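Subject: Re: [chores] can they do a kitchen yet?

Sorry for the slow reply. I had the June batch to finish first and wanted real numbers before I answered.

On the chores list, a member at Brunet wrote:

> We run a small contract cleaning business, mostly rental kitchens and two
> shop floors. Every few months somebody forwards me a clip of an arm
> wiping a counter and asks why we are still hiring. Can one of these
> things clear and wipe a kitchen counter today, without a person standing
> next to it? I don't need it fast. I need to know if I should be putting
> money aside for one in next year's budget.
>
> Also, is the simulator work worth anything to somebody like me, or is it
> only good for making clips?

Short answer to the first question: no, I would not put money aside for next year. Longer answer follows, with the parts that do work.

For people who joined lately, I do the kitchen tasks on Mikcombe. That means small things on a counter: pick it up, put it in the bin or on the rack, leave the counter clear. We build the tasks in the simulator, run them there in bulk, and then a few of them go over to the real bench. Clonder is the other half of the project and does shop-floor jobs, which I only know secondhand, so take my remarks on those with care.

## What we ran

The last batch was 156 tries at clearing one small item from a stone-look counter near a sink fixture. Same arm, same gripper, different start positions for the item. A try counted as good if the item ended up in the bin and nothing else got touched on the way.

Of the 156, 72 were good. That's in simulation, where nothing is greasy and the lights never change.

I went through the bad ones by hand. A large share of them had the same shape: the arm gets over the item without trouble, comes down close, and then either closes a little to one side or waits until the try times out. Getting there is mostly solved. The last inch or so is where we lose it.

Part of it is what the view gives you. In the render below there's a plain gray post between the viewpoint and the arm, and it hides part of the gripper along with the middle of the arm. You can make out one finger assembly on each side of the post, and the small orange item shows only under the left one. If your method depends on seeing both fingers and the whole item from one viewpoint, a view like that isn't enough to close on. 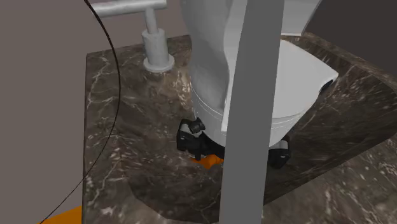

## What works now

- Picking up a rigid item from an open counter, when the item was in the training set or looks a lot like something that was. I would trust that with a person in the next room, though not with the building empty.
- Moving to a spot above a named item. This is close to boring now.
- Wiping a flat, clear area in straight passes. The arm doesn't know whether the area is clean when it's done, but it covers it.
- Sorting on a shop floor where the parts arrive in trays and always in the same pose. Clonder has had that going for a while and they seem happy with it. It's closer to ordinary automation than to what you asked for.

## What doesn't

- Thin or flat things lying on stone. The fingers have to come down almost to the surface, and a small height error means either a miss or a hard stop.
- Anything tucked in behind a faucet. The wrist is bulky compared with a hand, and it needs room that a kitchen doesn't have.
- Cloths, sponges, wet paper, bags. We have a few tries that look good and a lot that don't.
- Deciding what is trash. I know this sounds minor. In a rental kitchen it is half the job, and we have not touched it.
- Recovering. When a person drops a lid they pick it up again without a thought. Our runs mostly end there, and a human resets the counter.

Somebody will bring up the Brimumik demo, so I'll say what I know. I watched the full version, all 30 minutes. It's decent work and they don't hide the resets. There were 2 items on the counter at a time, well apart, and the same bin in the same place throughout. For a cleaner walking into a different kitchen every morning that doesn't tell you much.

## Is the simulator worth anything to you

Directly, no. You can't buy it and it won't wipe anything.

Indirectly I think yes, in one way. It lets us find out cheaply which kitchens are bad for an arm. Moving a fixture or changing the stone pattern takes me a minute, and then I can run the same task again overnight. Busy veined counters are one thing I want to look at next, with small items in several colors. I have a feeling that the pattern matters less than the clutter does, but I haven't got the runs to back it up and I'd like to be shown wrong.

What would help from your side is a plain list of what is on the counters when your people arrive. Not the worst ones, just ordinary ones. Our item set was put together by engineers and it shows - there are far too many blocks in it and no half-used bottles of dish soap.

On the budget question, if you want to spend something, I'd look at a decent floor machine for the two shop floors. Those are dull, they exist, and open floor is the kind of place where machines already do all right. For the kitchens I would keep hiring and ask again in a year.

I can post the full table of tries if there's interest. It's long and the column names are bad, so give me a few days to clean it up first. The start positions are in there too, for anyone who wants to rerun the batch on a different gripper.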